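In praise of the awkward gap

I've been reading kitchen brochures since January (don't ask how many) and every one of them makes the same promise. No wasted space! Every inch working for you! The Turkex one has a whole page on filling the slot beside the fridge with a pull-out thing for spices, as if a bare bit of floor were a kind of leak.

Well, I like a bare bit of floor. Our old flat in Skelgate had a gap by the fridge, 30 centimetres wide, and it was the most useful part of the kitchen. The ironing board went in it. So did the mop, the folding chair, and for one long winter a roll of lino we never laid.

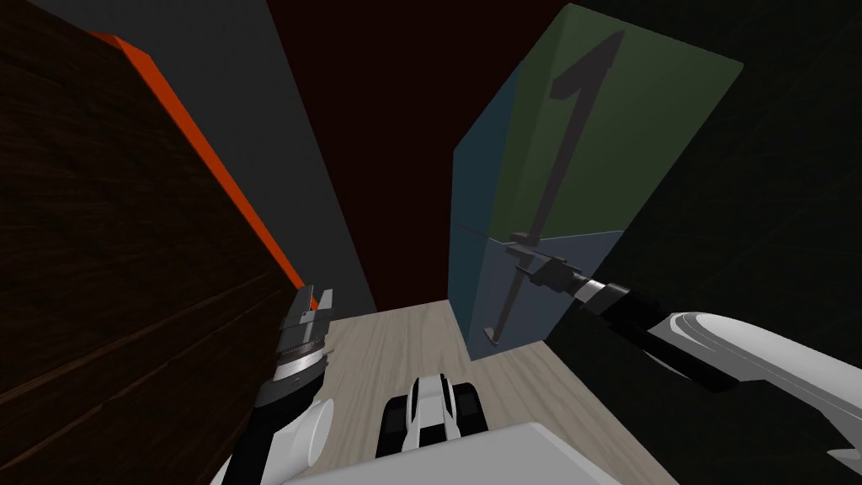

Dark wood, an orange edge and a strip of pale floor.

Then we moved to Omosmont, where the last owners had fitted everything wall to wall. Lovely to look at, I'll admit. But we've got 24 cupboard doors and still no place for a mop, so it lives in the bath and gets moved twice a day. When the old fridge went, the new one had to be chosen by width and nothing else. We measured, we swore, we drove out to Powell for the only model that would fit, and I've never liked it. 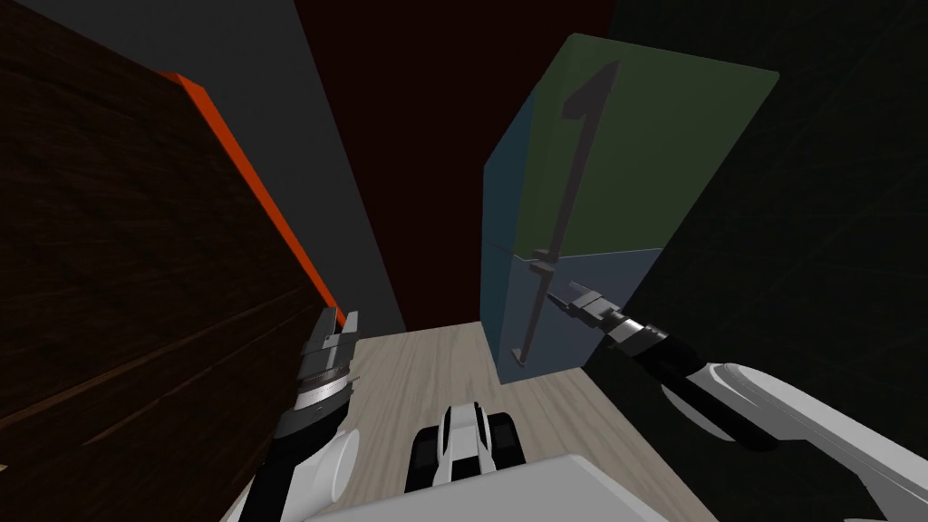
My sister reckons I'm being soft about it, and that a gap is just a place for crumbs and lost fridge magnets, which she'd sooner pay to have boarded up.

Fair enough, she's tidier than me. But crumbs can be swept, and a fitted unit stays put for nearly 30 years whether your life still suits it or not. I'd much rather have a few plain cupboards standing on their own feet, with doors you can fling right open, that can come with you when you go. Paint them green, paint them pink inside, who cares?
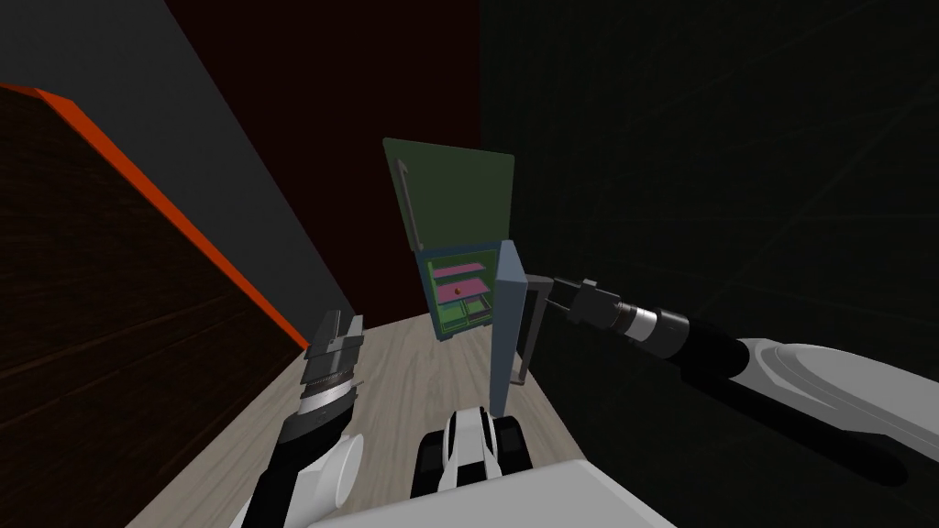 Tried freestanding for 6 years and went back to fitted, one reader wrote after my last moan on this subject, and the dusting alone was worth the money.

I do see that. I'm still leaving a space when we redo ours, and the mop is getting it.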